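Droltside Newsletter
Kitchen and Workshop

Can it do the washing-up yet?

Every January somebody forwards me an article promising that a robot will be folding my pants by Christmas. I have kept a folder of these articles. The pants remain a manual operation.

Still, readers keep asking, and a few of you asked again after the last issue, so I have spent rather more of this summer than I meant to finding out where things stand. I began with Pukell, who make the small packing machines some of you have on your own shop floors, and went on to Belterix, who are trying to get a pair of arms to do kitchen jobs. The two are further apart than you might think.

On the shop floor, the news is good and rather dull. If you have 1,580 identical jars and you want a lid on each of them, a machine will do it all day and never once ask when the tea break is. The jars turn up in the same spot, facing the same way, and the machine goes to that spot. Move the conveyor by the width of a thumb and you will get lids on the floor, but people on shop floors learn not to move the conveyor.

Kitchens are not like that. Mine has a drawer that opens only if you lift it, and a colander that lives wherever the last person left it. A machine which wants to help in there has to look, work out what it is looking at, decide how hard to squeeze, and then do it again for the next thing, which will be a different shape and probably slippery. Two hands make it harder still, as anyone who has tried to teach a child to use a knife and fork will know. Each has to know what the other is up to.

So the jobs being tried are humble ones. Pick up something small and put it on a plate. Take hold of a sieve by the rim. A toddler would manage either and then put the sieve on its head, which as far as I know is beyond the present technology. 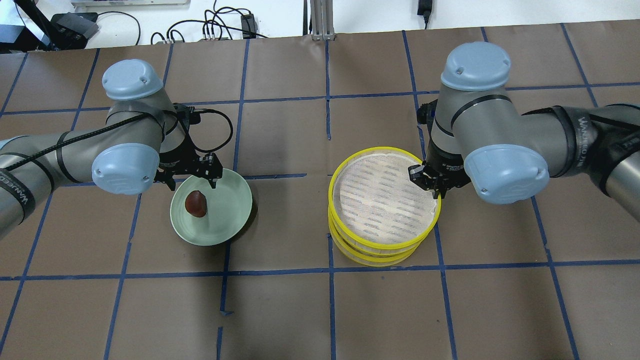

What the sieves are for

I had assumed sieves were a slightly odd choice, and said so. The reply from Belterix was that a stack of anything is a nuisance. The rims sit tight together, and a gripper that closes a little too low takes two when you wanted one. A thin rim will also bend or twist if you pinch it badly. A small round object on a plate is trouble of another sort, being fond of rolling away the moment you touch it off centre.

They gave me some numbers, and I pass them on without polish. On one plate-and-sieve job they had logged 231 tries, and they were pleased with the last 18. I asked about the others and was told they had been "informative". I intend to use this word about my own cooking.

Should you wait for one?

I wouldn't put off buying a dishwasher. Chin, the robot kitchen helper that several of you have seen advertised, is still taking names for a waiting list, and its makers would not tell me whether it can cope with a baking tray that has been left to soak. I took that as an answer. What they did say is that it can set out six cups in a row, provided the cups are the ones that come with it.

For small workshops the sums look better. If you have one tiresome job that never changes, sorting or lidding or moving parts from this tray to that one, it is worth asking for a trial, and worth asking to bring your own parts along, including the bent ones. Anything that involves cloth, wet hands or a bag somebody has tied in a knot should stay with your staff for now.

Next issue: lawnmowers that steer themselves, and what they make of my pond. Do send in your own machine stories in the meantime, with the usual preference for the ones that went wrong.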